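Tivthorpe: Frequently Asked Questions

Print this page | E-mail this page
23 comments | 369 shares
Last updated: October

Hello and welcome! I'm Vibeke Hafþórsson, and I wrote most of Tivthorpe and answer nearly all of the mail at Stundier, so if you've written to us before, we have probably already met. These are the questions that land in the inbox most often. I've tried to keep spoilers out of everything except the section near the bottom that has the word spoilers on it.

What kind of game is Tivthorpe?

It's a point-and-click adventure, mostly talking and walking and going back to a room you already visited because you finally understand what the man by the stove meant. You play Arellano, a retired ferry inspector who comes to the harbor town of Tivthorpe to sign one piece of paper and ends up staying the winter. There's no combat and you can't die. You can embarrass yourself quite badly at the Harvest Supper, but the game carries on and people are mostly kind to you afterward.

The story is told in 23 chapters. Some of them are ten minutes long and some will take you a whole evening, depending on how much you like poking at drawers (I like it very much, so there are a lot of drawers).

Do I have to have played Clovport first?

No! Clovport came out earlier and shares a coastline with this game, and two or three characters wander over from it, but we introduced everyone again as though you'd never met. If you did play Clovport, you'll catch a few extra jokes, and the lady in the ticket office will mean a good deal more to you. I'd say play whichever one you own already and then see if you want the other.

How long is it?

Our testers took anywhere from nine hours to a very long time. If you follow the main thread and leave the side stories alone, a weekend should do it. If you're the sort of person who talks to every character again after every event, and I hope you are, then put the kettle on. There are more than 3000 lines of dialogue that most people will never see on a first run, and I'm a little sad about some of them, but that's how branching stories go.

Can I play with a controller?

Yes, on every version. Plug it in before you start the game and the cursor will change to a small lantern. The left stick moves Arellano, the right stick jumps between things you can look at, and the shoulder buttons flip through the notebook. If you plug it in after starting, you may need to open the options menu once and close it again before the game notices. We know about this and it's on the list.

Mouse and keyboard players can hold the space bar to show everything in the room that can be clicked. There was a real argument about that feature while we were making the game. One half of us thought it spoiled the fun of searching and the other half had eyesight that wasn't what it used to be, and the second half won. You can turn it off under Assistance if you agree with the first half.

My save file has disappeared. What do I do?

First, please don't start a new game in the same slot! Nine times out of ten the save is still sitting on your computer and the game has simply lost track of which folder to look in. This happens most after moving from the old launcher to the new one, where the two of them put things in slightly different places.

Go to your documents folder and look for a folder called Stundier. Inside it there should be another one called Saves, and if there's a second one called Saves_old, your winter in Tivthorpe is almost certainly in there. Copy everything from Saves_old into Saves, say yes if it asks about replacing anything, and start the game again.
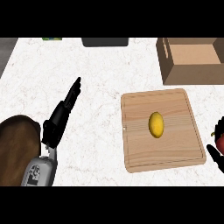
If there's no Saves_old folder, look in the cloud storage settings for your store account and see whether it's offering you an earlier version. Take the one with the larger file size, even if the date looks wrong. The dates come from your computer's clock, and we've had people whose clocks were off by years without their ever noticing.

And if none of that works, write to us and attach the file called log.txt from the Stundier folder. I can't promise to bring everything back, but I can usually put you at the start of the chapter you were in with the right things in your pockets, as long as you can remember roughly who you had been nice to.

Error 2303 comes up when I launch the game

Error 2303 means the game couldn't open its sound files. On Windows the usual culprit is an overly careful antivirus program that has put one of them in quarantine. Check the quarantine list, restore anything from our folder, and add the folder to the list of things you trust. After that, run the "verify files" option in your store's launcher, which will fetch anything that's still missing.

On a Mac it's more often a matter of permissions. Open the game once by right-clicking and choosing Open, click through the warning, and it should behave from then on. If you've moved the game to an external drive, try it on the main drive first. Some drives go to sleep while the title music is loading and then the whole thing sulks.

Is there a hint system?

There is, and it's the innkeeper. Ask her "What would you do?" at any point and she'll give you a nudge. Ask again and she'll give you a firmer one. The third time she'll more or less tell you, and she'll be nice about it. It doesn't cost you anything, and it doesn't change the ending or lock an achievement. A few players have written to say they felt guilty using her. Please don't! I wrote those lines and I'd love for somebody to read them.

During the two chapters where you can't reach the inn, the hints come by letter instead. Check the notebook, last page.

I'm stuck on the tide table (mild spoilers)

Oh, the tide table. I owe many of you an apology for this one. The numbers in the left column are hours and the numbers in the right column are steps on the harbor stairs, and the version of the table hanging in the customs house is a year out of date. You need the new one from the ferry office, and the clerk won't hand it over until you've returned the umbrella. The umbrella is in the chapel porch.

Once you've got the right table, wait for low water at 4 a.m. by sleeping in the chair (the bed will take you straight through to breakfast). We made the chair a bit easier to click in the last patch.

Can I get every ending on one playthrough?

Not quite. There are four endings, and two of them depend on something you say in chapter six, so you'll need at least two trips through. You can save yourself some time with the chapter select, which opens up after you finish the game once. It remembers your choices from earlier chapters, so if you go back to six and change your answer, everything after it shifts around to match. You'll have to replay the chapters after that one, but you can skip any conversation you've seen before by holding down Escape.

Will there be more languages?

We'd like that very much. At the moment the game comes in English, German, and Norwegian. Spanish is being translated now, and French is next if sales allow. The text is long and full of local sayings that I made up, which has made me unpopular with translators – they've all been very gracious about it so far. I won't give out dates, having given one out before and been wrong.

May I stream the game or put a playthrough on my channel?

Please do, and you don't need to ask. You can run ads and you can show the ending. We'd be grateful if you put a spoiler note in front of the last three chapters, but it's a request and we won't come after you. All the music belongs to us, so you shouldn't get a claim on your video. If you do, send me the link and I'll write to whoever it is.

Podcasts are welcome to use the title theme as well. Several have, and I've listened to all of them while doing the dishes.

Is there a boxed copy?

We made one small run of 369 boxes with the paper map and the ferry ticket inside, and they've all found homes. I get asked about a second run most weeks. The printer who did the maps has closed and we haven't found another who'll fold them the same way, so for now the answer is maybe. The map is included with the download as a file you can print, and it looks very nice on slightly yellow paper.

How do I report a bug?

Press F8 while the bug is on the screen. The game will write a little file and show you where it put it, and you can e-mail that to us together with a sentence or two on what you were doing. Tell me the chapter, too, if you know it. I answer in the order things arrive, and in the weeks after a patch that can take a few days, so please be patient with me and don't send the same report again, as that puts you at the back of the line.

Print this page | E-mail this page
Show all 23 comments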